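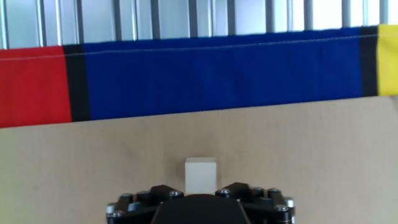 4.2 Teaching load and the first-year project course

The second group of results concerns the relation between teaching load and the quality of supervision in the first-year project course. As described in Section 3, the course is compulsory in the engineering faculties of both universities which we studied, here called Henthorpe and Mudness. At Henthorpe the course runs over one semester, and at Mudness it runs over the whole year, with a break in December for the examinations. In both places the students work in small groups, and each group has one supervisor from the academic staff.

We analysed 3,247 written comments, given by supervisors on the drafts of the project reports. The comments were coded by the first two authors with the scheme of Mollel and Nzioka, which divides comments into those that correct the language, those that correct the content, and those that ask the student to think further. The third type we call open comments. Where the two coders did not agree, the comment was discussed with a third person, Rosaura Llanos, who did not know from which university it came.

The main finding is that supervisors with many groups write fewer open comments. Figure 3 shows the share of open comments against the number of groups per supervisor. Up to 6 groups the share changes very little. From 7 groups it goes down, and for supervisors with 9 groups it is the lowest in our material. The same pattern is found in both universities, although the fall is steeper at Mudness. We must be careful here, as only a small number of supervisors at Mudness had such a high load, and two of them were in their first year of teaching.

Figure 3. Share of open comments by number of groups per supervisor, Henthorpe and Mudness.

The length of the comments does not follow the same line. Supervisors with many groups sometimes wrote longer comments than their colleagues, but these were often standard paragraphs which had been used for several groups. One supervisor explained in the interview that she kept a file with such paragraphs and changed only the title of the project. She did not see this as a weakness, and her students were in general satisfied with the speed of her answers. Speed was in fact the quality which students mentioned most often when they were asked what makes a good supervisor. This agrees with the earlier survey by Mohamedi and Nyaga, in which students also put a quick answer before a detailed one.

A different picture comes from the interviews at the end of the course. Students who had received many open comments could say more about why they had chosen their method, and they could also name the points where they had changed their mind. Students who had received mainly corrections spoke more about the report itself – its length, the layout, the list of references. We do not claim that the comments alone produced this difference. The groups were not formed at random, and at Henthorpe the students with the best results at entry were allowed to choose their supervisor first.

It was also of interest to us how the comments were delivered. Both faculties use the Zunar platform, where drafts are uploaded and comments are placed in the margin. At Henthorpe it was also the habit to meet the group each Thursday, and many supervisors kept their open questions for this meeting. Such spoken questions are not included in our count. For this reason the share of open comments at Henthorpe is probably too low, and a direct comparison of the two universities should be avoided.

Van den Broek has argued that the number of groups is a poor measure of load, and that the number of different subjects is more important. Our data support this in part. Supervisors whose groups all worked on closely related subjects kept a higher share of open comments than supervisors with the same number of groups on mixed subjects. The difference was clear at Henthorpe and weak at Mudness, where the subjects are given out by the department and supervisors have little influence on them. We return to this question in Section 5, together with the answers of the heads of department.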